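Skendska storage box, the blue one: 9 weeks in

Shares 2129
Comments 9

Quick one, I have a move coming up and half of this was typed standing in the hallway. People kept asking in the comments on the shelving post which box I ended up with so here goes.

It's the big Skendska. Blue. I paid full price, no code, no freebie.

Why I wanted a box at all: the hall closet. Coats on top, shoes at the bottom, and in between a slope of stuff that slid out every time anybody wanted an umbrella. Scarves, dog towels, two extension cords, a bike pump, the good flashlight. I'd been using grocery bags. Grocery bags tear. Then I tried a soft bin from Prumunano and it lasted till January, when one handle came off in my hand and the thing just sagged over like a tired hat. Fine for sweaters. Not for a bike pump.

So, a box with actual walls.

Ordering. Easy. Came in four days, packed in way too much paper. No smell when I opened it, which I was braced for becuase the Prumunano one stank for a week. There's a small white label strip on the front. The sticker on the bottom peeled off in one go. Small thing but I've scraped enough labels with my thumbnail to give points for it.

Size. Measure first. I did not measure first. It goes in my closet with the door closed but only turned sideways, so I can't pull it out by the end like I planned, I have to kind of drag a corner and then swing it. Doable. Annoying on a wet morning with a dog. If your closet is shallow get the smaller one, I think there are a couple sizes down.

Strength. Good. I sat on it to tie my boots, more than once, and it didn't complain. My sister stood on hers to change a bulb, wouldn't recommend, but the box was fine. Stacked a case of canned tomatoes on top for a week when the pantry was being painted and the walls stayed straight. I'd call that a pass.

Cleaning. Damp cloth. Mud comes off, dog hair comes off. Ballpoint does not, or not all the way, I got it down to a gray smear with rubbing alcohol and gave up. Dust shows more than I'd like. Blue hides some things and dust isn't one of them.

Carrying it. OK so this is where I take a point off. Empty, no problem, one person, even up stairs. Full of heavy stuff it's a two person job, it's just too wide to hug. I loaded it with books for a test and got as far as the kitchen. Lesson: towels, hats, sports gear, yes. Books no. Books go in small boxes, everybody says it, I did it anyway.

Compared to the Kong: the Kong box is cheaper and a bit lighter and I had one for years. Corners cracked, both back ones, in the garage over one winter. Lid never sat flat after that. If yours lives indoors and never moves the Kong is probably enough. Mine gets kicked.

Compared to Skustusix: never owned one. Cuiping Luo has a pair in her laundry room and likes them, she told me the clips are stiff but they hold. They cost more. I can't say more than that without using one so I won't.

Color. Thought long about this and picked blue because the gray was sold out, that's the whole story. On the website it looked kind of navy. In person it's a lot brighter, a real cobalt, and it's a bit satiny so it picks up the light. In my hallway it's loud. I've gotten used to it. My husband has not. If you want something that disappears against a wall wait for the gray. 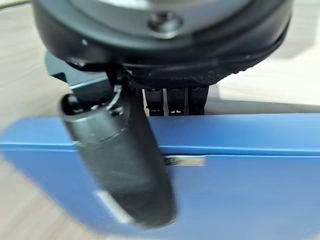
Photo: the blue box, close up

Bright, like I said. Order with that in mind and don't go by the thumbnail on the site.

Things I'd change:
- a smaller footprint with the same height, for closets
- somewhere to slide a label in, I'm using masking tape
- sell the lids seperately, if one goes missing in a move you're stuck
- more colors in stock, not just on the page

What's in mine now, since someone will ask: winter hats and gloves in one shoebox inside it, dog towels folded on the left, pump, flashlight, cords tied up with bread ties. Umbrellas still don't fit. Umbrellas hang on a hook now, should have done that years ago.

Would I buy it again. Yes, one size down. I'm keeping this one for the move and after that it'll likely go under the basement stairs and hold camping stuff, there's more room to swing it around down there. May pick up a second for the kids' snow pants if it ever goes on sale.

Score: 4 out of 5. Lost one for the carrying and the turning sideways, and yeah the second part is on me.

Returns, for the person who emailed: I haven't tried to return one so no idea how that goes. Keep the paper just in case.

Updated 08/07/2026 to add the bit on ballpoint.

2468 views
Share this
9 comments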